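Mallcombe School Supply Lists

README for the list data, May release

What this is

A table of back-to-school supply lists from 87 elementary and middle schools in the Mallcombe area. Each row is one item on one list. There are 2,532 rows. The lists were typed up from the pages and handouts that schools give to parents, then cleaned so that the same item has the same name everywhere.

The data can be used to compare what families are asked to buy from one grade to the next, or to see how often a list names a brand. It was put together for the Bevan cost-of-school project and is shared in case it helps someone else.

Files

lists.csv — one row per item per list
schools.csv — one row per school, with grade range and district
items.csv — the cleaned item names and the group each belongs to
changes.txt — what was changed between releases

All files are UTF-8, comma separated, with a header row. Dates in changes.txt give the month only.

Columns in lists.csv

school_id: matches schools.csv
grade: K, 1 through 8
item_raw: the item as the school wrote it, spelling left alone
item_clean: matches items.csv
quantity: whole number, blank if the list gave none
unit: each, pack, box, ream, pair
required: yes, no, or shared
note: anything else on that line of the list

"Shared" means the item goes into a classroom supply and doesn't come back home. Some lists say this outright. Where a list had a heading such as "For the class," every item under it was marked shared.
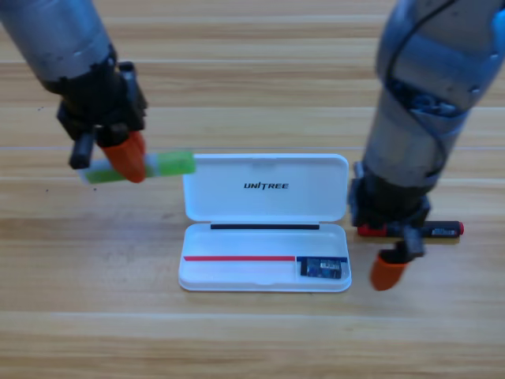
Item groups

There are 29 groups in items.csv. The biggest are paper, writing, folders and binders, and cleaning. Tissues and hand wipes are under cleaning. Headphones have their own group, and so do backpacks, even though few lists say anything about backpacks beyond "no wheels."

Crayons, colored pencils and markers are under coloring. Permanent markers and dry-erase markers are under writing. This was a judgment call and you may want to move them.

Quantities

Packs were the hardest part. "24 pencils" and "2 packs of 12 pencils" are the same purchase, but they are stored the way the school wrote them, with quantity 24 and unit each in the first case and quantity 2 and unit pack in the second. The pack size goes in the note column when it was given. If you add up quantities without looking at unit, the totals will be wrong.

Ranges ("4 to 6 glue sticks") are stored as the lower number, with the full range in the note. Lists that said "several" or "a few" have a blank quantity.

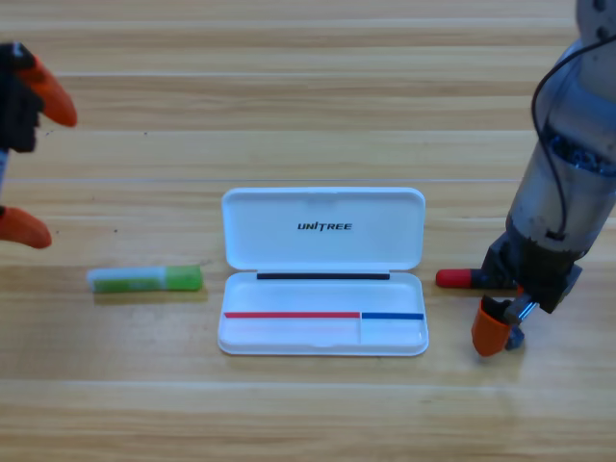

Names for the same thing vary a lot between schools, and item_raw is kept so that you can redo the matching. Pencil case, pencil box, pencil pouch and supply box all appear. Hard ones are pencil_case_hard and soft ones are pencil_case_soft; a white plastic case like the one on the table with the glue stick and the red-capped marker goes under hard. When a list said only "pencil case," it was coded pencil_case_any. Don't fold that code into either of the others unless you have a reason to.

Known problems

Lists from 10 schools cover only some of their grades. They are flagged partial in schools.csv.

Unier district posts a single list for all its elementary schools. It was copied to each school, so those rows repeat. Filter on source = district if you want to count it once.

The Zondard schools changed their lists after this data was collected. The older version is what you have here.

Prices are not included. An earlier release had a price column taken from store flyers, but too many cells were blank and it was dropped.

Use

Free to use and change. Please say which release you used. Corrections are welcome — send the school_id, the grade and a copy of the list.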